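双臂拔线任务的感知和控制:从检测到夹爪对准,我的整套做法

上一篇写完标定之后,不少朋友留言问后半段怎么弄:标定矩阵有了,两只手臂也能各自动了,然后呢?怎么让它看懂桌上一堆手机和充电线,再去抓对地方?我这段时间正好在折腾这个,干脆把流程从头到尾写一遍。代码我用的是自己维护的小框架 Proren(其实就是一层 Python 封装,底下接驱动和相机),你换成自己顺手的也完全没问题,思路是一样的。

先说一下任务:桌面上放几部手机,有的插着白色充电线,手臂要找到插头,夹住,沿着接口方向拔出来。听着很简单对吧?我一开始也这么想,结果第一版跑下来,夹爪十次里有好几次夹到的是旁边那根不相干的线……

一、把坐标系理清楚再动手

我踩的第一个坑就在这儿。两只手臂各有一个基座坐标系,固定相机有一个,腕部相机又各有一个,加上桌面,一共六个坐标系。刚开始我图省事,左臂的东西全放左臂基座下面算,右臂的放右臂下面算,需要协同的时候再临时转换。写到后面自己都不知道哪个变量是哪个坐标系的了。

后来老老实实定了一个 table 坐标系,原点放在桌面前沿中点,x 朝右,y 朝里,z 朝上。所有检测结果出来第一件事就是转到 table 下面,规划也在 table 下面做,只有最后一步发关节指令之前才转回各自的基座。变量名一律带后缀,比如 p_table、p_lbase、p_lcam,丑是丑了点,但是真的救命。

配置文件大概长这样:

frames:
 table: root
 left_base: {parent: table, file: calib/left_base.yaml}
 right_base: {parent: table, file: calib/right_base.yaml}
 top_cam: {parent: table, file: calib/top_cam.yaml}
 left_wrist_cam: {parent: left_tool, file: calib/lw.yaml}
 right_wrist_cam: {parent: right_tool, file: calib/rw.yaml}

注意腕部相机的 parent 是工具端,它会跟着手臂动,所以每次取图都要同时记下那一刻的关节角。我用的是时间戳最近邻匹配,间隔超过 20 毫秒就丢掉这一帧。别嫌浪费,手臂在动的时候用一帧过期的关节角,误差比你标定误差大多了。

二、粗定位:固定相机负责看全局

固定相机这一路,我只让它干三件事:找手机、找线的大致走向、找别的会挡路的东西。插头这种小目标就别为难它了,在全局图里才几个像素。

手机用实例分割,出来的掩膜再拟合一个最小外接旋转矩形,得到中心和朝向。这里有个小技巧:手机是平放的时候,厚度基本可以当常数,直接把掩膜投到桌面上方一个固定高度的平面就行,不需要深度图。黑屏是反光的,深度相机在屏幕上经常给你一片空洞或者乱跳的值,我试过补洞,补出来还不如平面假设准。不过如果手机是斜着或者立着的,平面假设就废了,所以我加了一个长宽比检查,和已知尺寸差太多的就标成 uncertain,留给腕部相机去复查。
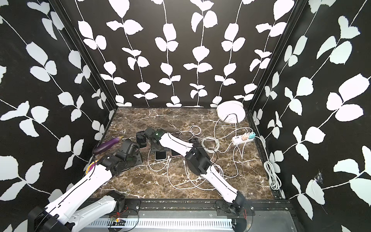
线比手机难搞得多。白色的线互相缠着、绕成圈,分割模型很容易把两根线连成一根。我现在的做法是先分割出所有线的像素,再做骨架化,把骨架转成图结构,端点和交叉点当节点。到了交叉点怎么判断谁接谁呢?看切线方向,进来什么方向,就优先接角度变化最小的那一支。这个规则特别朴素,但是大部分交叉都能过。过不了的是那种两根线贴着平行走一段再分开的,这种我就不硬猜了,给这条路径一个低置信度,后面的决策会尽量避开它。

训练数据我标了 1774 张图,其中线的标注最费眼睛。后来我请 Josué Fagundes 帮忙写了个半自动的标注工具,叫 Bastos,点几个控制点就能拟合出一条样条,再按宽度自动刷成掩膜,速度一下子快了很多!强烈建议你在标注工具上多花一天,后面能省一周。

还有背景。如果你的围挡或者桌面带花纹,一定要把花纹混进训练集。我最早那个模型是在纯色桌布上训的,一换到有浅色纹路的桌面,纹路全给我识别成白线了,骨架图像一张蜘蛛网,我对着屏幕愣了半天。解决办法也没什么高级的:收集一批只有背景、没有任何线的图当负样本,再加上随机纹理增强,误检就降下来了。

三、分配任务:哪只手去抓

粗定位给出一个候选列表,每个候选有位置、朝向、置信度。接下来要决定哪只手臂去。我写过一个挺复杂的代价函数,里面有可达性、关节裕度、碰撞距离、另一只手的占用情况,调权重调到怀疑人生。现在简化成两步:

先过滤。逆解不存在的去掉,预抓取位姿会撞围挡的去掉,置信度低于阈值的先往后放。

再打分。剩下的只看关节裕度和两只手之间的最小距离,加权求和,取最高的。

两只手臂离得近的时候,我会加一把“区域锁”。桌面划成左、中、右三块,中间那块同一时间只允许一只手进去,另一只要么等着,要么去自己那边干活。锁的粒度有点粗,效率肯定不是最优,但是调试阶段我宁可慢一点,撞一次手臂你得重新标定,心疼死。

伪代码:

with zone_lock("center", owner="right"):
 plan = planner.plan(right_arm, pregrasp)
 if plan.min_clearance < 0.03:
 return RETRY
 execute(plan)

记得把释放锁写在 finally 里或者直接用 with。我有一次规划抛了异常,锁没放,左臂就在那儿一直等,我还以为是通信断了,查了一晚上网线……

四、预抓取:先停在上方,别急着下去

预抓取位姿取在插头估计位置的正上方,夹爪朝下稍微带一点倾角,让腕部相机能同时看到插头和两个指尖。这个倾角很关键!垂直往下的话,指尖容易把插头挡住;倾得太多,屏幕反光又会糊一大片。我试下来 18 度比较舒服,你的相机安装位置不一样,得自己扫一遍。

扫的方法:把插头放在已知位置,倾角从小到大每次加一点,每个角度拍一组图,跑检测,看插头关键点的重投影误差,取误差最小的那一段的中间值。写个脚本十几分钟就跑完了,别靠眼睛猜。

到了预抓取位姿以后,一定要等手臂停稳再取图。我的判断是所有关节速度连续五个周期都低于阈值,光用 sleep 不靠谱,手臂伸得越远抖得越久。

五、精定位:腕部相机找插头

这一步只在手机底边附近裁一块小图出来检测,别拿整张图去跑,又慢又容易被别的线干扰。底边在哪儿,粗定位已经给了朝向,投过来就有。唯一的麻烦是手机头尾分不清,黑屏的时候上下长得差不多,所以我两头都裁,哪头有插头关键点就认哪头。

关键点我定义了三个:插头和手机接触处的中点、插头尾端中点、线刚出来的那一点。前两个点连起来就是拔出方向,第三个点用来检验,如果它偏离这条直线太多,说明线被扯着或者检测错了,重拍一帧再说。

反光是这里的大头。熄屏的手机就是一面黑镜子,围挡上的图案会整片映在屏幕里,检测器偶尔会把倒影里的细长条当成线。我的处理很土:先把屏幕区域的掩膜抠出来往里收一圈,线的像素落在屏幕里面的,统统降权。当然真的会有线搭在屏幕上,所以只降权、不删除,要是这条像素能和屏幕外面的线连续接上,再把权重加回来。

桌面强光也要管。曝光千万别开自动,手臂一动,画面里亮的暗的比例变了,曝光跟着跳,检测结果就忽好忽坏。我固定曝光值是 470(相机驱动里的单位,不同型号不通用),高光的地方宁可让它过曝一点,保证插头边缘清楚就行。

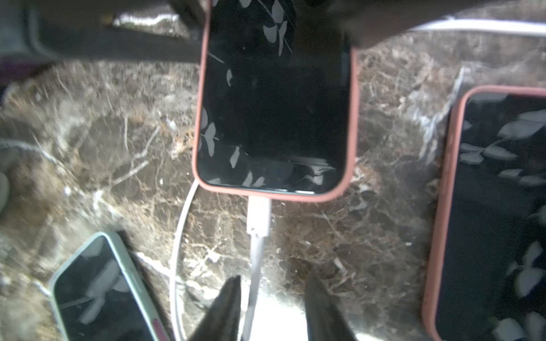
六、视觉伺服:最后几厘米慢慢挪

精定位给了目标以后,我没有一步到位插下去,而是走一个小闭环:每一轮取一帧,算插头关键点相对两指中线的偏差,横向走一小步,高度再降一小步。偏差大的时候只修横向,不准下降。

控制律就是最普通的比例控制,加一个限幅:

err = midpoint(finger_l, finger_r) - plug_center
step_xy = clip(-Kp * err_xy, -max_step, max_step)
step_z = dz if norm(err_xy) < tol else 0

符号记得按你自己的相机方向核对一遍,我第一次跑的时候符号反了,夹爪非常坚定地朝着远离插头的方向跑。还有,err 是像素,step 是米,中间那个转换别偷懒用一个常数,高度在变,比例也在变。我是每一轮用当前高度重新算的。

指尖的像素位置也别每帧都去检测。夹爪和相机是刚性连着的,张开多少,指尖在图像里就在哪儿,提前标一张“开度到像素”的表,查表就行,又快又稳。

七、夹住和拔出

夹紧用力控或者电流阈值都可以。我用的是电流,合到电流上升并且稳定就停,再看一下最终开度:开度接近零,说明夹空了;开度明显大于插头宽度,多半是夹到手机边上了。两种情况都张开、抬起、回到第四步重来,最多重试三次。

拔的时候沿着第五步算出来的方向平移,先走得特别慢,等阻力下来了再加速。另一只手如果空着,可以让它轻轻抵住手机,不然手机会跟着一起滑。抵的位置选在手机侧边,别压屏幕。

这里有个时序问题要小心:抵住的那只手必须先到位,并且确认接触了,拔的那只手才能动。我在 Proren 里用的是一个很简单的屏障,两边都 ready 才放行,任何一边超时就一起退出来。

八、日志,日志,日志

每次尝试我都会存一份记录:两路相机的图、关节角、检测结果、每一步伺服的偏差、夹爪电流、最后的成败标签。文件大是大,但排查问题全靠它。回放工具我叫它 Kusberg,拖一下时间轴,图像和曲线一起动,哪一步开始跑偏一眼就能看到。

如果你只想存最少的东西,那我建议至少留伺服阶段的图和偏差。我遇到的失败大约七成都能从偏差曲线上看出毛病:曲线来回振荡,去把 Kp 调小;曲线突然跳一下,去看那一帧的检测是不是换了目标;曲线一直收敛但还是夹空,那就回头查指尖那张表。

目前还没搞定的是线圈压着插头的情况,得先把线拨开再抓,拨线的策略我在 Warstead 分支里试着写了一版,代码还很乱,等跑顺一点再放出来。有在做类似任务的朋友,欢迎把你们交叉点的处理办法贴在评论里,我那个“角度最小”的规则在线绕成小圈的时候还是会接错。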